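Wrist view: grasp planning on the number puzzle

Filed under: Projects / Manipulation software / Gallery

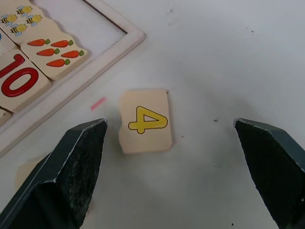

We have been using a children's counting puzzle as the test task for the new planner since June. The software is split between two of us. Hằng Phùng looks after perception, and Ezekiel Nguyen-Tran wrote the controller and most of the logging tools. The notes on this page go with the Nodcombe release and are mainly for people who already run the earlier one.

The 4 tile, on the table between the fingers. It is turned well away from upright, so the first job for the perception code is to find the outline and the angle. We don't read the numeral to get the angle. The edge contour does that, and the numeral is only used to say which tile it is.

The wavy side matters more than the straight ones. An early version fitted a plain rectangle to every tile, and the grasp came out well enough, but the placing step had nothing to line up with. Nodcombe keeps the full contour and passes it on to the planner.

Tray at top left, with the bees, the carrots and the red 10 still in it. Pieces in the tray are masked out before grasp candidates are scored. If the mask is missing, the planner will happily offer a grasp on a carrot.

White table, cream tile. Contrast is low and the fingers throw a soft shadow over the surface, which the old threshold in Lundow used to join on to the tile. The segmentation model was retrained on 1,720 labelled views to deal with it. Scuffs and specks on the table are dropped by a minimum area filter, set in the config file under "surface".

Both fingers are in view at the bottom. Their outlines are projected from the joint readings and removed from the segmentation. If you change the finger pads, run the calibration script again, or the projected outline will be out by a few pixels and the tile edge may be clipped.

Settings used: planner horizon 6 steps, replanning on every new view, 2 grasp candidates kept after scoring. The controller is the Tinberg one with no changes apart from a lower speed limit close to the table.

The log viewer opens a recording at any view and shows the contour, the mask and the chosen grasp as separate layers. Recordings made with Lundow need converting first. The converter is in the tools folder and takes one folder at a time.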